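About us

Hello, and thanks for clicking through to the page that hardly any of our customers read (I've seen the visitor numbers, I know). I'm Laurier Thibodeau and I run Surnness, a small bedding shop and laundry service. We sell quilted bedspreads, bolsters, pillowcases and plain cotton sheets, and we wash, mend and fold the ones people already have. It's a funny mix but it works, and I wouldn't swap it for anything!

How it started

I used to work in the linen room of a hotel, where every single thing was white. White sheets, white towels, white covers that came back from the wash and went straight out again. I got very quick at folding and very bored of the colour. Then my aunt gave me a quilted bedspread with big bright characters all over it, and I put it on my bed that same evening and thought, well, why don't we sell these? So I rented the narrow unit on Zhuravel Lane, put up shelves (badly, they've been redone) and opened one wet November with 21 bedspreads and a kettle.

The first customer wanted a duvet cover mended and had no interest in buying anything at all. I mended it. She came back with her sister's curtains, and that's how the laundry and repairs side began, more or less by accident.

What we do now

We keep 548 different lines in the shop, which sounds a lot until you realise how many sizes a pillowcase can come in. Most of it is everyday stuff. The quilted spreads are still what I love best, and the cream ones sell fastest because they go with whatever you've already got in the room. Last year we sold 855 bolsters, and I still get asked what a bolster is for. Lean on it, hug it, stop your pillows falling down the back of the bed, it's up to you.

The other half of the business is Siron, our collect-and-return washing service. You put your bedding in one of our bags, we pick it up, and it comes back clean and folded. Almost 799 households are signed up. We don't do dry cleaning and we can't take feather duvets at the moment - the big machine is a Busteck and it's a lovely thing, but it doesn't get on with feathers. If you've got one that needs doing, ring us and I'll tell you who to try.

How we like a bed to look

Used, mostly! I'm all for smooth corners but I've never trusted a bedroom that looks as if it's waiting for an inspection. Real beds have a water bottle on them and a charger and yesterday's top. When I'm making up a bed at home I clear the top half first, pull the spread straight from the headboard end, and only then deal with whatever is lying along the edge. White cloths and cases get shaken out and folded on the bed itself, corner to corner, as it's the biggest flat surface most of us own.
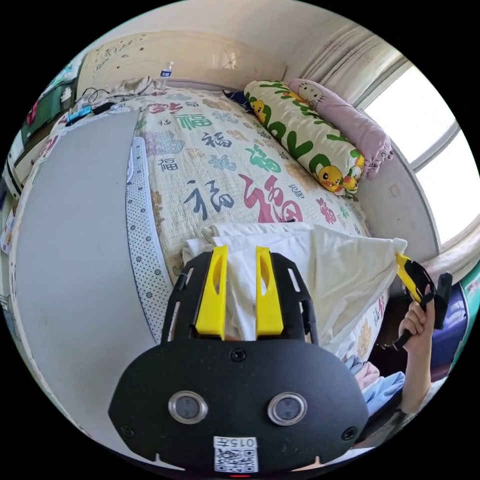
Mixing patterns is fine too. People come in very worried about this. A 福 bedspread (the character means good fortune, and customers buy it for wedding presents as well as New Year) is quite happy with a cartoon duck bolster and a Hello Kitty pillow on top of it. If there's some pink in the spread and some pink in the pillow you're already halfway to a matching set - and if there isn't, have it anyway if it makes you smile at bedtime.

Sheer curtains are the other thing I'll go on about if you let me. They soften a bright window and still leave you plenty of daylight to fold by. We hem them to length while you wait, unless it's a Siron collection morning, when you'd better leave them with us overnight.

Come and see us

The shop is at the top end of Zhuravel Lane, next to the key cutter, with the blue door. Bring your bed measurements if you can, including how far you want the spread to hang down at the sides, which everyone forgets (me included, on my own bed). Repairs go in the basket by the till with your name pinned on. The kettle is the same one, and you're welcome to a cup.

Page last updated 4/10/19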